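Trosness Wool Wash, for sweaters and blankets
78 shares

A mild liquid soap for hand washing, without perfume. One bottle is enough for 92 washes.

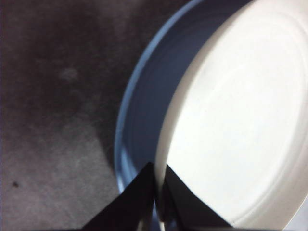 Unard Textile Care Department

Use cool water and 3 spoons of soap. Let the wool rest, then press it softly – never twist.
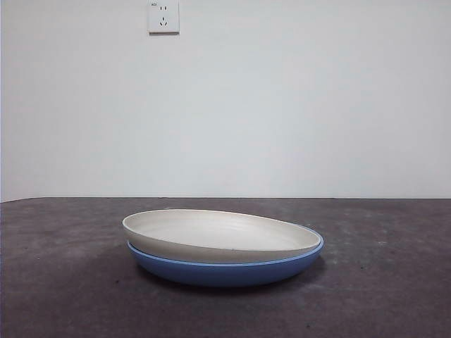 Hakim writes that his old blanket needed 2 rinses before the water was clear. For thick wool we also advise this.

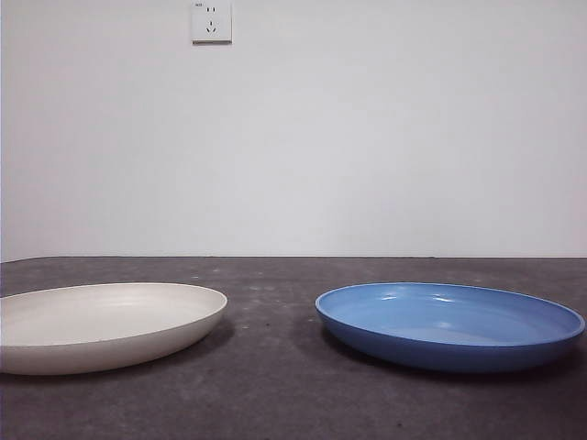 Drying and storage

Dry the wool flat on a towel, away from the sun.
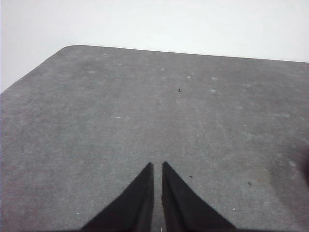
Keep the bottle closed and do not let it freeze. Refills come back in October.

2 comments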